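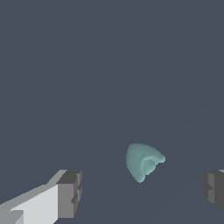
Concha (zoología)

Se llama concha a la cubierta dura, casi siempre caliza, que muchos moluscos fabrican a lo largo de su vida y que les sirve de casa, de escudo y, en no pocos casos, de lastre. La palabra se aplica también, con mayor o menor propiedad, a las cubiertas de otros animales, como los braquiópodos, aunque en el habla corriente quien dice concha piensa en la playa, en un bolsillo lleno de arena y en alguna pieza que acabó olvidada en un cajón.

Etimología y usos del término

El vocablo procede del latín tardío conchula, diminutivo de concha, que a su vez venía del griego. En español convive con otros nombres de sentido más estrecho: caracola, reservado por lo común a las conchas grandes de forma espiral; valva, que designa cada una de las piezas de una concha doble; y venera, que es la de la vieira y la que llevan desde antiguo los peregrinos a Santiago. En varios países de América la palabra tiene además acepciones coloquiales que conviene conocer antes de usarla con demasiada alegría.

Composición y crecimiento

La concha es obra del manto, un pliegue de tejido blando que rodea el cuerpo del animal y que va depositando carbonato de calcio sobre una fina trama de proteínas. El mineral aparece sobre todo en dos formas, calcita y aragonito, y de su disposición dependen tanto la resistencia de la pieza como su brillo. Suelen distinguirse 3 capas: una exterior, orgánica y delgada, llamada periostraco, que en los ejemplares viejos o rodados a menudo se ha perdido; otra intermedia, formada por prismas; y una interior, lisa, que en algunas especies es de nácar.

El crecimiento se produce por el borde. El animal no muda de concha, como hace el cangrejo con su caparazón, y va añadiendo material nuevo a lo que ya tenía, de modo que la parte más antigua se conserva en el ápice o en el umbo. Las líneas que recorren la superficie guardan memoria de las épocas buenas y de las malas — un invierno frío, una temporada de poco alimento, una rotura reparada con paciencia — y los especialistas saben leerlas de manera parecida a como se leen los anillos de un árbol.

Formas principales

Los gasterópodos, entre los que están los caracoles y las lapas, tienen por lo general una concha de una sola pieza. Lo más frecuente es que se enrolle hacia la derecha, y los ejemplares zurdos de especies diestras han sido siempre muy buscados por los aficionados. Los bivalvos, como la almeja, el mejillón o la ostra, poseen dos valvas unidas por un ligamento elástico y una charnela que a veces lleva dientes. Los escafópodos habitan un tubo abierto por ambos extremos, semejante a un colmillo de elefante en miniatura. Entre los cefalópodos actuales solo los nautilos conservan una verdadera concha externa dividida en cámaras; la sepia la lleva por dentro, y ese hueso blanco y ligero es bien conocido por quienes crían canarios.

Color

Los pigmentos se depositan al mismo tiempo que la concha y dependen de la especie, de la herencia y en ciertos casos también de la dieta. La iridiscencia del nácar tiene otro origen: nace del modo en que la luz se refleja entre láminas finísimas de aragonito. Una concha expuesta largo tiempo al sol y al oleaje pierde poco a poco sus tonos, y por eso las que se recogen en la orilla suelen verse más pálidas que las de las láminas de los libros.

Colecciones

El gusto por reunir conchas es antiquísimo, y tuvo su época dorada en los gabinetes de curiosidades europeos. Entre las colecciones locales de carácter modesto puede citarse la de Rumcombe, que conserva 3327 piezas repartidas en 19 armarios, con un fondo notable de bivalvos procedentes de la ensenada de Flandell. Las etiquetas más viejas, escritas a mano, mencionan a menudo solo la playa, lo que resta valor científico al conjunto, si bien no le quita un ápice de encanto. La revisión del catálogo se dio por terminada el 16 de diciembre de 2022, y quedaron 4 ejemplares sin determinar.

Conservación

Conviene guardar las conchas en un lugar seco y lejos de la madera de roble, cuyos vapores ácidos las atacan y las cubren de un polvillo blanquecino.

Véase también

Nácar
Malacología
Ensenada de Flandell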